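Stallar Swap Boxes: Frequently Asked Questions

What is a swap box?
A used shoe box filled with small plush toys, pouches and fan goods, sent from one member to another. You send one and you get one. Sign-up for the next round opens in February.

Does it have to be a shoe box?
Any sturdy box with a lid that closes flat is fine. Please don't send a bag or padded envelope. Card packages bend in them.

How full should the box be?
Full enough that things hold each other in place. Soft toys go toward the back and sides, flat boxes go low, and anything stiff can stand on edge against a wall. 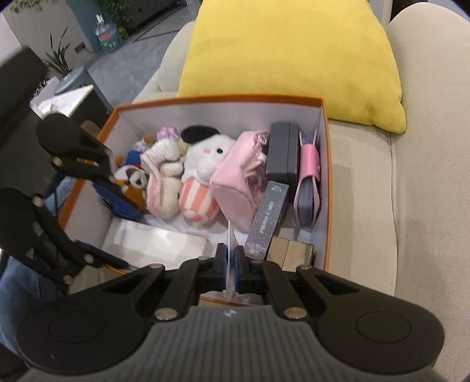

Can I send plush toys that aren't new?
Yes, if they are clean and have no loose seams. Wash them first and let them dry all the way through. If a toy still has its tag, leave it on.

What about handmade items?
Crochet and knitted toys are welcome. Fluffy yarn snags on zippers and key rings, so turn zipper pulls away from it or put a sheet of tissue paper between them. Write the yarn type on your packing slip if you know it. Some members have wool allergies.

How do I pack plush of different sizes?
Start with the largest one and fit the smaller ones next to it. Ears and paws can be folded over, but don't press a face against the side of the box for a long trip. Lay small toys down if the lid touches them when they sit up.
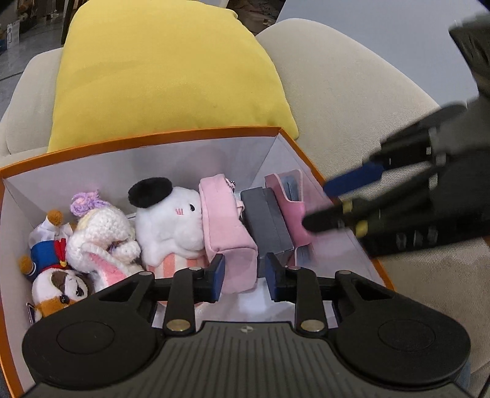 Plush dogs and a crocheted bunny side by side in an orange-edged box.

Where do photo cards go?
Upright, between two soft things. Keep them in their packaging or use a clear sleeve. We don't take loose cards.

Can I put makeup in the pouch?
No. Pouches and card holders should be sent empty. Liquids, candles and food are also out.

Is there a weight limit?
Yes, 5 pounds including the box. Weigh it after it is taped.

How long do I have to mail it?
You have 13 days from the time you get your match. If you need longer, write to Hedvig Løken through the contact form before the time is up.

How many people take part?
Each round is capped at 300 members. When it fills up, new names go on the waiting list.

My box arrived damaged. What now?
Take photos before you unpack the rest and send them to us by the following Monday. Keep the box until you hear back.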